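Room Reset Gallery: Floor, Bin and Bed
Plelness House, ground floor
Compiled by Tetsuya Hayashi
Posted 17 May 2025

Plelness House is a shared house of furnished rooms let by Drorkier. When a room is reset, the loose waste is picked up, the floor is cleared and the bed is put back in order. The gallery follows that order of work. It covers dry tidying only. Washing of fabrics, repairs and the meter reading are dealt with on the Drorkier sheet kept in the hall cupboard.

The pages were first put together in November for the upper floor. The ground floor rooms have the same plain white walls but less storage, so more things end up standing on the floor and the notes have been rewritten to suit.

Terms used

Loose waste: paper, wrappers, receipts and packaging small enough to go in the room bin.

Room bin: the open bin kept in each room. It has no lid and no pedal. Kitchen waste does not go in it.

Bare bed: a mattress with no sheet on it. All checks on the mattress are made in this state.

Bag sizes

The bags used are the Jang 200 for room bins and the Jang 300 for the hall bin. They come on rolls of 52. The larger bag will go into a room bin but leaves a thick fold over the rim, and small scraps get caught in the fold. Scraps of clean paper may go into a room bin without a bag, provided the bin is tipped out into the hall bin at the end of the reset.

Floor and bed
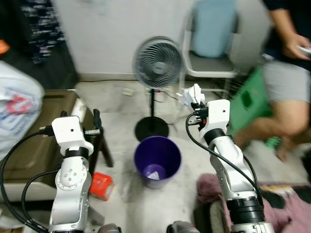 Loose waste. Crumpled paper goes to the purple bin, which stands clear in the middle of the floor, in front of the fan. One small scrap is already at the bottom.

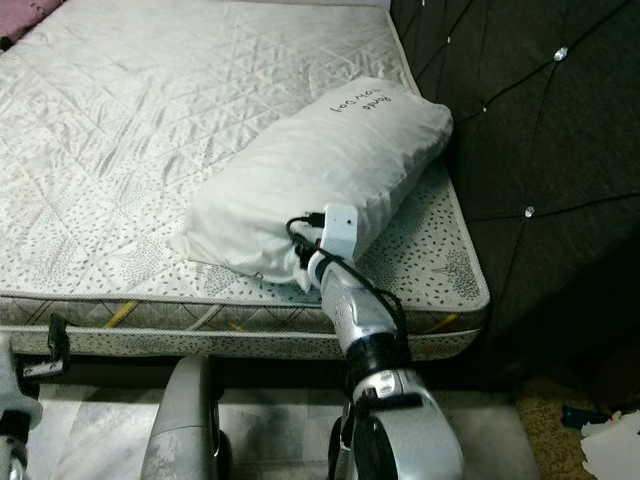 Bare bed. White pillow lying at an angle on the quilted mattress, with grey smudges on the top fabric and handwriting in black near one end of the pillow.

Notes on the floor

Place the bin first and work towards it. Paper is crumpled before it is dropped in, as flat sheets tend to bridge across the opening and hold up whatever follows.

Fans stay in the room all year. The base is lifted, wiped underneath and set back on the same spot. Cables are gathered towards the wall before any sweeping is done. A power strip on the floor is moved by its body and never pulled by the lead. It is not wiped with a damp cloth, whether or not it is switched on.

Boxes and bags found on the floor or on furniture are not treated as waste unless they are empty. Anything with contents goes on the table and is left for the person using the room. Cushions stay on their chairs.

Notes on the bed

Quilted tops hold dust along the stitching. Use the narrow vacuum nozzle and follow the lines of the pattern, first in one direction and then across it. The piped seam at the edge takes a soft brush – the nozzle drags on the piping and will lift the thread in time.

Grey marks that stay after vacuuming are treated with Molov powder, diluted at one part to 1000 and applied on a cloth that has been well wrung out. The mattress must be fully dry before a sheet goes on. In the ground floor rooms this normally means leaving it bare overnight with the window open.

Printed side borders are wiped only. The diluted powder has not been tried on printed fabric, and the notes will be changed if a test is done on a spare offcut.

Pillows are shaken out at both ends and laid flat. Any creasing at the ends usually drops out after a few hours under a case. Writing on a pillow is left alone. It should not be scrubbed, and the pillow should go back to the bed it came from.

Storage of supplies

Jang bags: hall cupboard, second shelf.
Molov powder: hall cupboard, top shelf, lid taped.
Narrow nozzle and soft brush: in the bucket beside the vacuum cleaner.
Spare pillowcases: landing chest, left-hand side.

Corrections to these pages should be passed to Tetsuya Hayashi. The upper floor gallery is kept as a separate page and uses the earlier bag sizes.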